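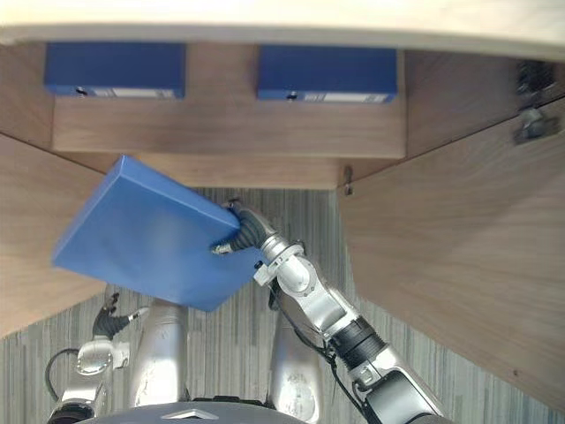 Can a robot really put boxes away on a shelf yet?

Posted by Savita Agarwal, September 1, 2024

Hello all, I hope this is the right board. I run the supply room for a small craft studio in Andthorpe, and a good part of my day goes to lifting storage boxes on and off shelves. My shoulders are not what they were, and my son keeps telling me that a machine could be doing this by next year. I would love to believe him! We have 338 boxes at last count, nearly all the same size, with a label strip on the front so we can find the ribbon without opening all the buttons. Is anybody using a robot for this sort of thing in an ordinary room with carpet and wooden shelves? I don't need it to be fast. I just need it to put the box back with the label facing out and not take the shelf down with it.

Kendis

Hi Savita, and welcome! I spent four years on the floor at a parts warehouse, so take this as one person's view. Picking up a box is the easy half. A stiff one with flat sides can be pinched by a corner or an edge and a decent arm will hang on to it. Putting it away is where the trouble starts, as the arm has to tip the box level, clear the lip of the shelf and slide it in beside its neighbors without shoving them to the back. You and I do that by feel and never think about it.

Have a look at the picture at the top of this page, where the box is still down at a slant under the shelf with two others side by side on the ledge over it. That last little stretch is what I'd ask any seller to show you, on your own shelves, with your own boxes, and more than once. Ask for 10 in a row with no one helping. Watch for hinges and screws that stick out too, they catch on things.

If you do go ahead, leave a finger's width between boxes – two if you can spare it – and get rid of any with soft or bulging sides. Your shoulders will thank you for that even if you never buy a robot. I'd also move the heavy ones to waist height before October, if that's when your holiday rush begins like ours did.

Lacson

not yet imo. we got a quote and it was silly money for a room that size. get a step stool and a cart with good wheels

Dravolano

Agree with Kendis on the gaps. What do the boxes weigh when they're full? Makes a big difference to which arms you can even look at.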